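Wistora Perception Software: Frequently Asked Questions

What does Wistora do?

Wistora estimates jaw opening and surface position from wrist-view video. It supplies those estimates to the Flillitz planner, which decides where the gripper may travel next.

Which frames are used to set the jaw-opening baseline?

Select frames in which the jaws are open, nothing is between the finger pads, and the work surface is visible in the gap. The edge of the surface may be in view. The software fits it as a straight line and excludes everything beyond it from the search area.

Both frames show open jaws over a white surface, with its wooden edge on the right.

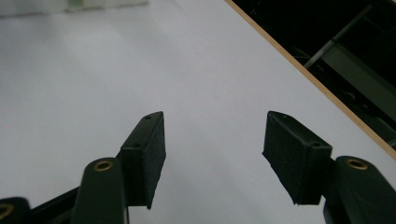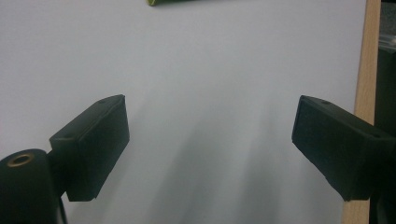
How many frames are required?

A baseline requires 200 frames. Sets with fewer than 180 usable frames are rejected at import, and the log lists each rejected frame by number.

Are shadows treated as objects?

No. Soft shadows cast by the fingers are masked before planning begins. Users who change their lighting should record a new baseline - the mask is not updated automatically.

Why does the planner report error 381?

The surface edge was not found. Check that the edge line option matches the recording, then run the Gorkex check tool again.

Can older recordings be imported?

Recordings made before the August release must be converted first. The converter is included in the standard download.

Who should be contacted about access?

Requests should be addressed to Paweena Sukprasert, Software Support, extension 2146.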